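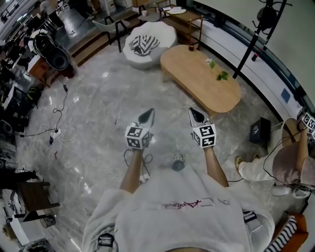
Gray-and-white marble with an oval coffee table in light wood.

Looking after stone floors

By Nilmini Wijesinghe
May 23, 2020
3 min read
Print | E-mail

With people home all day, floors in the Ellgate buildings are getting more use than they normally do, and the office has had a run of questions about marble. Most of them concern dull patches near the kitchen or the front door. Gayan Cassim, who handles flooring repairs for both buildings, went over the basics with us by phone.

Marble is a soft stone. It is made mostly of calcite, and calcite reacts with acid. Vinegar, lemon juice, wine, tomato sauce and many bathroom cleaners will leave a pale mark where they sit. The mark is called an etch. An etch is damage to the polish itself, so scrubbing does not remove it, and more cleaner usually makes it worse. A stain is different. It is something that has soaked into the stone, and it tends to be darker than the area around it.

For everyday care, Gayan recommends a dry dust mop first. Grit carried in on shoes does more harm than spills do, and a wet mop pushes it around. After that, use a damp mop with warm water and a small amount of pH-neutral stone soap. Change the water when it turns gray. Go over the floor with a dry towel if you see streaks. Do not use a steam mop on the older floors on the Umberg side, where the grout is thin.

Blot spills instead of wiping them. For an oil stain, mix baking soda and water to a thick paste, spread it over the spot, cover it with plastic wrap and leave it overnight. Lift it off the next day with a plastic scraper and rinse. It may take 2 tries. Test the paste in a corner first.

Vases and planters are a common cause of rings on stone. Keep them on a table or on a saucer with a glazed underside. Check chair and table legs for worn felt pads as well. A pad that has lost its felt can have a bare nail or a bit of hard glue showing, and either one will scratch. Replacement pads are available from the front desk while the hardware store is on short hours.

Sealing comes up often. A sealer slows down stains but does nothing to prevent etching. To see if a floor needs it, put a spoonful of water on the stone and wait 10 minutes. If the stone darkens, it is ready for a new coat. The last building-wide sealing was in November and covered the hallways and lobby only. Floors inside apartments were not included.

Repolishing has to be done by a contractor, and no interior work is being scheduled at present. If you would like to be on the list for when it resumes, leave your name and unit number with Farzana Matubbar at the office. She will also take reports of cracked or loose tiles, which should be covered with a mat until someone can look at them.

Next issue: window screens and how to order replacements.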